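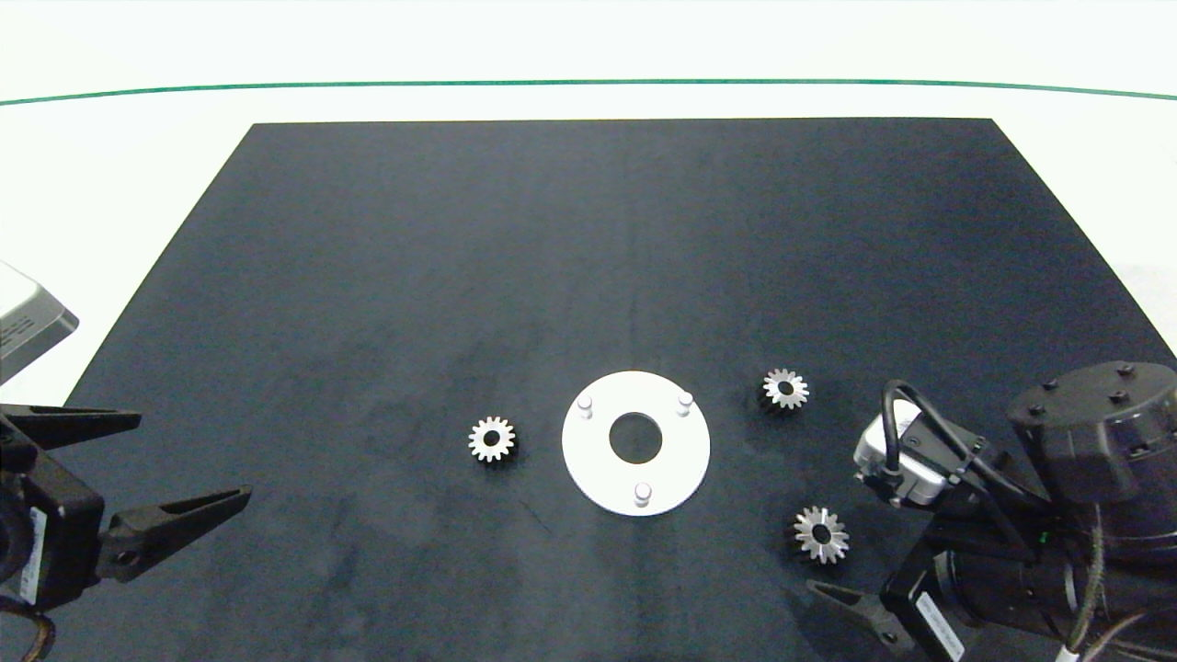

Start position for the gear task: three gears, one plate, three pins

How many demos before I change the layout?
Posted by Nendov

I'm recording teleoperated demos on a two-arm setup. The task is to put each gear on a pin. I have 400 episodes, and the plate has been near the middle of the mat in all of them. Model does well from that start but misses the pins if I shift the plate a few centimetres. Do I keep going to 800 or start over?

Azevedo
Don't start over. Keep the 400 and move things from now on. Shift and rotate the plate between episodes, and swap which side the odd gear sits on so both arms get a turn at picking. I stopped at 834 for a similar job and the last half did most of the work. Also check your wrist views. If a finger hides the bore at the moment of placing, more episodes won't help much - change the grasp first.

Pusetti
just record more. we did 2,000

Azevedo
2,000 from the same start would give Nendov the same problem. One more thing: keep the episodes where you miss a pin and recover, but label them. Bin the ones where a gear leaves the mat. Grey gears on a black mat are easy to see, so I'd leave the colour of the background alone until July or whenever the placing is reliable.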